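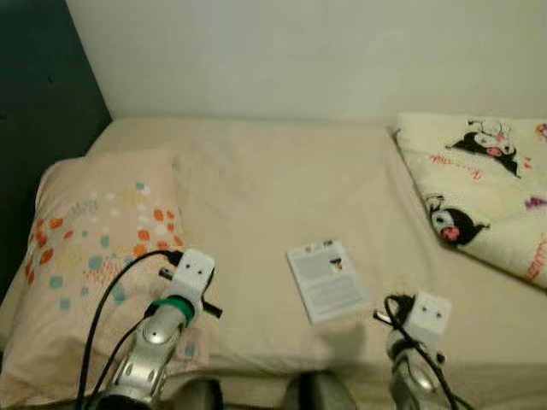 How often do the grippers on Wenia need to be recalibrated?

Every 30 hours of arm time, and again after anything has been unplugged at the wrist. The routine takes seven minutes if the arms are already warmed up. Run it from the Gorer console with both grippers open and nothing within reach, and let it finish both sides even if you only touched one. We log the result on the clipboard sheet as well as in the software, so please do both!

What's the green tape for?

It marks the left arm. The two arms look so much alike from the front that we were forever reading the log for one while staring at the other. If the tape starts to lift, peel it all off, wipe the metal with a dry cloth and put a fresh band in the same spot, just behind the gripper. Any other colour will confuse people, so stick with green.

Can I tie the wrist cables down so they don't flop about?

Please don't! The slack at the top of each gripper housing is what lets the wrist turn all the way over. Jiahui Shao tied them down neatly in October and it looked gorgeous, right up until the first full roll pulled a plug halfway out. Leave a loose loop at the housing and clip the cable lower down the arm, past the second joint. Then jog the wrist slowly to both ends of its travel and watch the plug the whole way.

The left gripper closes but the console says it's open. What now?

Nine times out of ten it's the plug at the housing. Power the arm down, push the plug home, power up and home the gripper. If the message comes back, swap the left and right cables at the base end. If the fault moves to the right arm, you have a bad cable, and there are spares in the blue drawer under the bench. If it stays on the left, the fault is in the gripper itself and Guangming Yan would love to hear from you (he really does enjoy these).

Which surface should I use for the thin object test?

A made-up bed with a plain fitted sheet. Cards and leaflets are a wonderful test of finger alignment, much harder than a block or a cup, and fabric gives a little under the fingertips where a tabletop won't. Don't pull the sheet drum tight. A few creases are fine and we want them in there. Soft things like a pillow or a folded blanket can stay on the bed as long as they're clear of the card.

How low should the fingers go?

Start high and step down 1 mm at a time until the fingertips just dent the sheet. Save that height under the day's profile. Mattresses differ more than you'd think, so a height saved on one bed is no use on another. If the arm stops with error 499, it has felt too much force on the way down. Back it off by hand in free mode, clear the error and start again from a bit higher.

Do the lights have to be bright?

Dim is fine for moving the arms, and a household lamp is enough for most of our runs. For calibration, turn on everything you've got. The routine gets fussy in low light and will ask you to repeat steps.

How do I clean the white housings?

A barely damp microfibre cloth, no spray, with the power off. Go gently around the two small holes on the front and keep the cloth out of them. Lint from bedding loves to gather at the base of the fingers too, and a soft paintbrush gets it out beautifully.

When do the finger pads get replaced?

When they're shiny. Our longest-lived set made it to 3,229 grasps, which thrilled Shufen Liang no end, but most go sooner on fabric. Always change both pads on a gripper together and recalibrate afterwards.

Who do I ask if my question isn't here?

Adanech Gebretsadik looks after the arms and Malte Kramer looks after the Gorer software. Leave a note on the Zuvside board with the arm, the error number and what you were doing when it stopped.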